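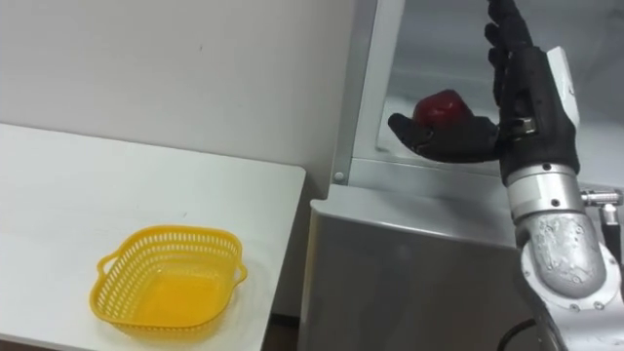

Hi all, Kalevi Honkanen again with the house rules corner. Eino Partanen did the last one back in January and got a stack of replies about lunch, so I have a lot to live up to!

We're on the fourth draft of the Kiravholm sheet now, the one for any robot working with food or kitchen appliances, and the grip section is finally shorter than a page. The old text said "handle produce with care," and everybody read that their own way. The new text says you set the grip limit for the softest item on the list before the session starts, you write it on the sheet, and you don't raise it halfway through just to get one more good run. If a piece of fruit gets bruised, it comes out of the set and goes in the log. We now have 155 log entries from the Herness room alone (thank you, whoever types in all caps), and 27 of them say only "apple." Please write a little more than that.

The other big change is about floors. Cables get walked before every session, end to end, by the person who'll be holding the stop button. I know, I know — it feels silly when you did it twenty minutes ago. Do it anyway. Visitors stay on the far side of the room from any cable that crosses the floor, and doors on fridges and cabinets count as moving parts, so keep your fingers out of the hinge side.

Väisänen asked for a rule on who can step in close while a robot is powered. We went back and forth on that one and I'm still not totally happy with the wording, but the draft says one person, named on the sheet, and only with the arms stopped.
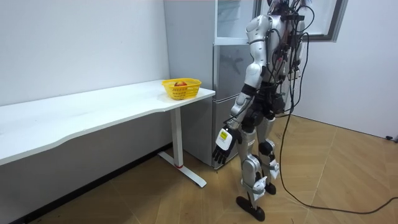

Do I need to fill out a new sheet if only the objects change?
Fill out a new one any time the softest item changes. Otherwise add a line to the sheet you have and initial it.

Comments on the draft go to me or to the Drotuvley office by 10/5/23. Paper copies are fine, but please print your name.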